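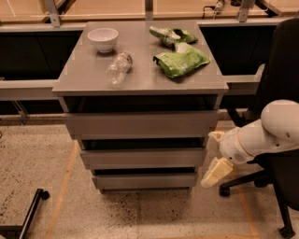

Reply from Srithong: please move the label check ahead of the split check next time, as we lost a day re-splitting after the labels were fixed.

Order changed as requested. Items are numbered as they were run.

Pre-training inspection checklist
Dataset: Skareck, second release
Model: Todix small classifier
Date: January 2021

1. Files open without errors
Result: pass
Comment: All 3362 files were read with the same loader used in training. The old loader skipped bad files silently, so do not use it for this check.

2. Labels match the class list
Result: pass after fix
Comment: 9 labels had a trailing space and were being counted as a separate class. Corrected in the label file, not in the loading script.

3. Duplicates between training and test
Result: pass
Comment: Compared by file hash first, then by small thumbnails. The hash alone misses copies that were saved again at another quality setting.

4. Split is fixed and saved
Result: pass
Comment: Test set is 700 files. The list is stored with the code. Nothing is drawn at random at run time.

5. Augmentation applied to training files only
Result: fail, then pass
Comment: Random crop was still switched on for the test set. Scores from before this fix should not be quoted. Flips are off for classes where left and right matter – see the class notes.

6. Augmentation strength reviewed by eye
Result: pass with comment
Comment: Rotation is fine. The color shift at its top setting makes two of the classes hard to tell apart even for a person. Top setting lowered by one step. Srithong would like it removed entirely. Left open until the February run.

7. Baseline run without augmentation
Result: pass
Comment: Same seed, same number of epochs, same learning rate schedule. Keep the log even if the baseline looks poor.

8. Seeds recorded
Result: partial
Comment: The Prirnix job runner sets its own seed for the data workers and does not write it to the log. Added by hand for now.

9. Checkpoints can be restored
Result: pass
Comment: Stopped at the halfway point and restarted. Loss continued from the same value. The optimizer state has to be loaded as well – the short restore command leaves it out.

Open items
Item 6, color shift. Item 8, worker seed in the log.
Rerun items 2 to 5 if any file is added or replaced.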